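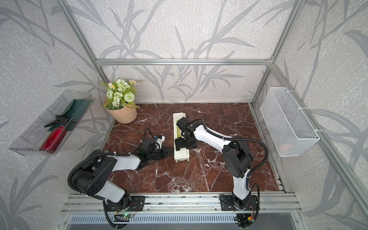
4.2 What the leaf-pattern studies measured

The claim that printed foliage on a wall "brings nature indoors" has spread well beyond the work that is supposed to support it. Of the 19 papers we read in full, most cite one of two sources: the Stotville waiting room study (Entwistle and Kaewkla) or the later online survey by Sakalauskas. Both are careful pieces of work on their own terms. Neither one shows what it is usually cited for.

The Stotville study compared patients who waited in a room with plain walls to patients who waited in a room papered with leaves and branches. Patients in the second room rated themselves calmer on a 5-point scale. The difference was small, and the papered room had also been given new chairs and softer lighting in the same renovation. Entwistle and Kaewkla say so in their discussion. Later authors mostly leave it out, and the result appears in review tables as an effect of wallpaper.

The Sakalauskas survey is larger, with 2065 people invited and 1076 complete responses, but it has a different problem. People were shown pictures of rooms and asked how relaxing each room would be to sit in. A person can expect a room to be relaxing and then feel nothing in particular after an hour in it. Most of us have chosen a paint color on that basis. The survey tells us about taste, and perhaps about what people have learned to say about taste. We do not see how it can tell us about stress, and the word "stress" does not appear in the questionnaire.

A further difficulty is that "botanical" is never defined in the same way twice. Some papers count any pattern with a leaf in it. Others include green paint, wood grain, or framed photographs of forests. Gray prints, in which the leaf is only a shape and carries none of the color of a plant, are sometimes grouped with natural patterns and sometimes with abstract ones. If the effect depends on recognizing a plant, this should matter a great deal. If it depends on color, most of the gray prints should have been left out. Lambert is the only author to raise the question, and he drops it after a paragraph.

4.3 Real plants, printed plants, and what they stand in

Mixed settings make the reading harder still. A room with leaf wallpaper often has a live or artificial plant in it too, usually in a container chosen to be looked at (Figure 1). When a respondent says the corner of such a room is pleasant, we have no way of knowing which part is meant.
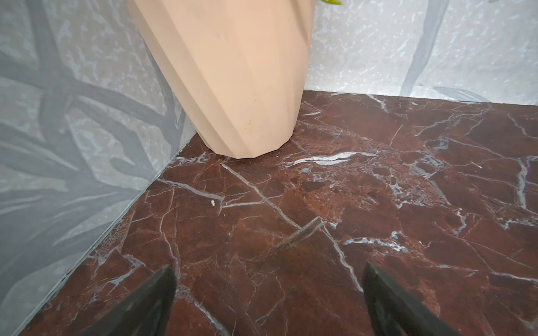 Figure 1. Faceted, peach-colored vase with a plant, in a corner with leaf-patterned walls.

Yook tried to separate these parts by asking respondents to rate the plant, the pot, and the wall one at a time. The ratings moved together so closely that the separate scores added almost nothing. Yook takes this as evidence that people respond to a room as a whole. It could as easily mean that they were bored by the third question and repeated their earlier answer. The order of the questions was the same for everyone, so the data cannot decide between the two readings.

We also have doubts about how long any such effect would last. 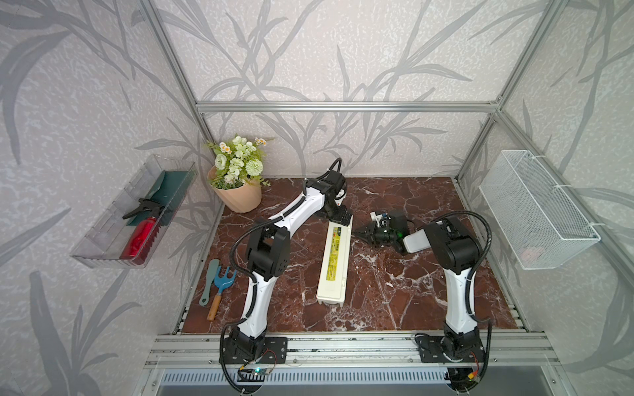 The longest follow-up in our set ended in June of the year it began, after a single spring, and by then a third of the office staff could not say what pattern was on the wall behind their own desk. The authors treat this as a failure of recall that leaves the benefit untouched. Perhaps it does. We would like to see it tested before it is assumed, ideally with the wallpaper changed partway through and no announcement made.

None of this shows that leaf patterns have no effect on the people who live with them. Our complaint is with the size of the claims, and with the habit of citing preference data under headings about health. Section 5 sets out a design that would keep the furniture, the lighting, and the container fixed while only the wall changes.

Search within this journal
Enter keyword, author or DOI
Advanced search

Related articles
Waiting rooms and self-rated calm: the Stotville renovation (Entwistle, Kaewkla)
Choosing walls from pictures: an online survey (Sakalauskas)
Rating the pot and the plant (Yook)
When is a pattern natural? (Lambert)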